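Fludura (home-built robot arm)

Fludura is a tabletop robot arm with a two-finger gripper, designed and put together by Kourosh Zamani and me, partly in my garage and partly in the shared workshop where we both pay for bench time. I'm writing this entry for the workshop wiki because people keep asking for the parts list, and I got tired of typing it into chat at midnight.

Name and origins

Kourosh picked the name and has never told me where it came from (I've asked!). The first version was a plywood thing with hobby servos that we called Fillness, and it could lift an empty yogurt cup on a good day. We gave up on it in March, after the shoulder joint stripped its gears for the third time, and started over with aluminum tube and proper geared motors. Only the base plate survived the move from one to the other, and it still has the old holes in it.

Construction

Fludura has 5 joints plus the gripper. The shoulder and elbow run on belts, the wrist is direct drive, and all the brackets were printed in the workshop overnight. I count 159 screws in the current build, which I know because I bought them in one bag and had to go back for more. The base clamps to any table with a decent lip - mine is an old door on trestles, and it's fine.

The motor boards came from MacBrayne, a small shop that sells surplus gear by mail, and the power supply is a Colex unit pulled out of a sign. Please put a fuse on yours. We didn't at first, and one of the boards went to the great parts bin in the sky.

Gripper

The fingers took longer than everything else put together. We went through flat ones, curved ones and a pair lined with bicycle inner tube before settling on stiff fingers with thin rubber pads. Each pad is glued on and wears out, so print yourself a little jig for lining up the replacements. I lost mine and had to draw it again from memory.

Cabling is the other headache. Leave more slack at the wrist than you think you need, and tie it down at the elbow before you do anything else.

Two views from the same shop, gripper fingers in the first and the wide floor in the second.

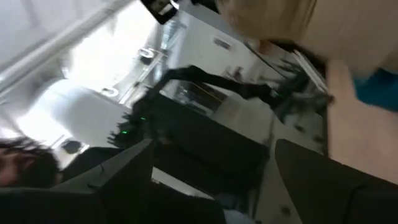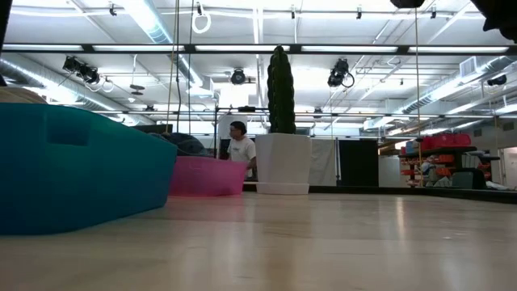

Can I build one without a 3D printer?
You can cut the brackets from aluminum angle with a hacksaw and a drill press, and the arm will be heavier but just as usable. The belt pulleys are the only parts I'd still buy ready-made.

Software

Everything runs from a secondhand laptop. The control program is 3000 lines of Python, a good chunk of it written by Kourosh on the train, with comments to match. You teach the arm by moving it by hand and pressing the space bar at each position, and then it plays the positions back in order. There's a speed setting too, and I keep it at 55 percent, mostly for the sake of the belts.

Homing is manual. You line up the paint marks on each joint before you switch on, and if you forget, the arm thinks it's somewhere it isn't and heads off in a direction you won't enjoy. Keep the stop button where your left hand can find it!

Known problems

The elbow belt creeps when the garage gets warm, so I check the tension before a long run. The wrist connector is too small for the wires we used, and I'd pick a bigger one next time. Kourosh is drawing up a new shoulder with a wider bearing - the files will go in the same folder as the old ones when he's happy with them.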